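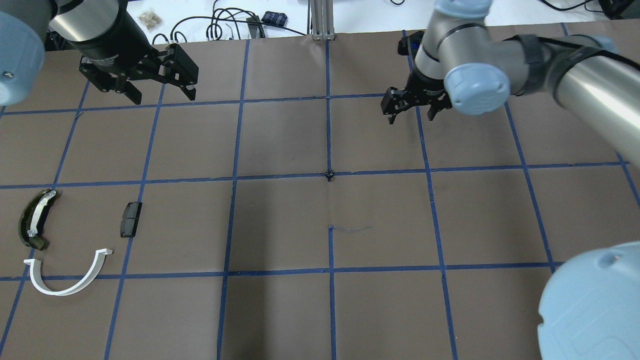 How do I keep small parts from wandering all over my bench?
Tape it off into squares and give each part its own square, then put everything back where it came from before you start the next job.

I've been marking out work surfaces this way for years, and the Flolel bench sheet is what I sell to go with it. It's a brown, matte sheet that lies flat on a table you already own, so there's no glare when you're hunting for a tiny screw (I've done plenty of that!). Blue tape shows up nicely on brown, and it peels off again when you want a different layout. 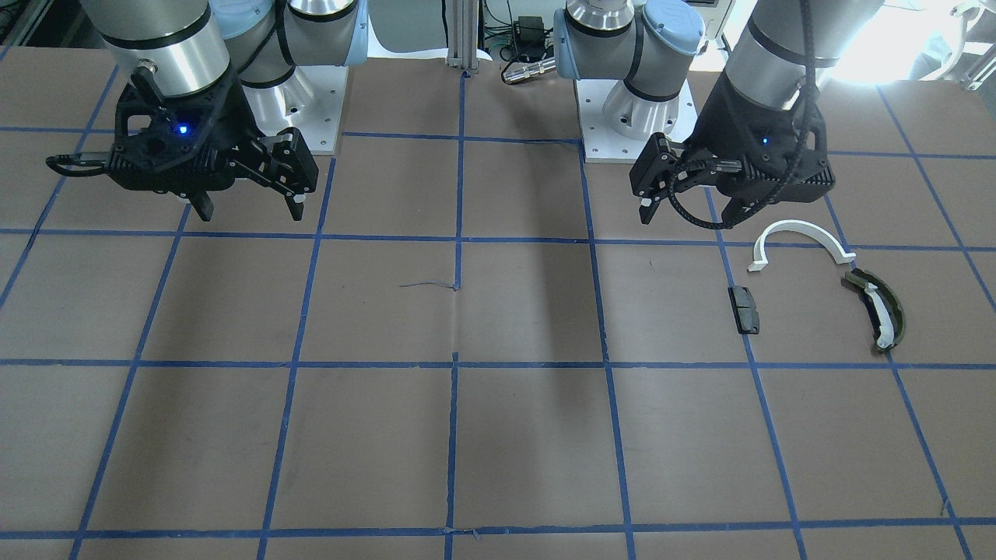

The tape comes from Keskinen and I pack 200 feet of it with every sheet, plenty for a first grid and a second go when you change your mind. Start with the long lines, front to back, then lay the cross lines over them. Don't fuss over a kink or a small overlap — mine are full of them and the squares work just the same. I like big squares, wide enough for a curved bracket or half a clamp ring with some elbow room, but smaller ones suit people who fix watches or fishing reels.
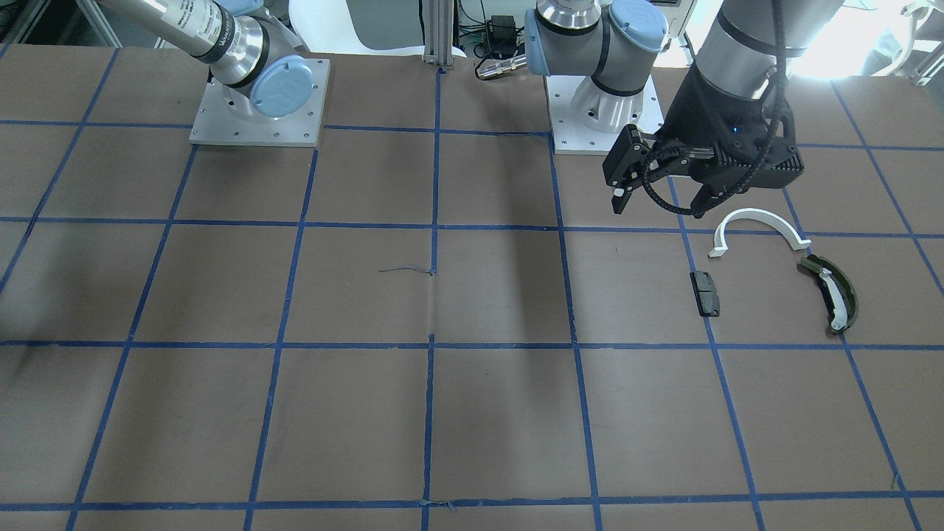
Cleaning is a damp cloth and a drop of dish soap. Smudges come off, scuffs mostly stay, and I've stopped minding. If you bolt a vise or a stand through the sheet, drill it slowly with a board underneath.

Sheets are cut to order at my shop in Irnthorpe and cost $80 with the tape included. Pickup is free, mornings are best. The Gireck edge trim is sold separately and fits every size I cut.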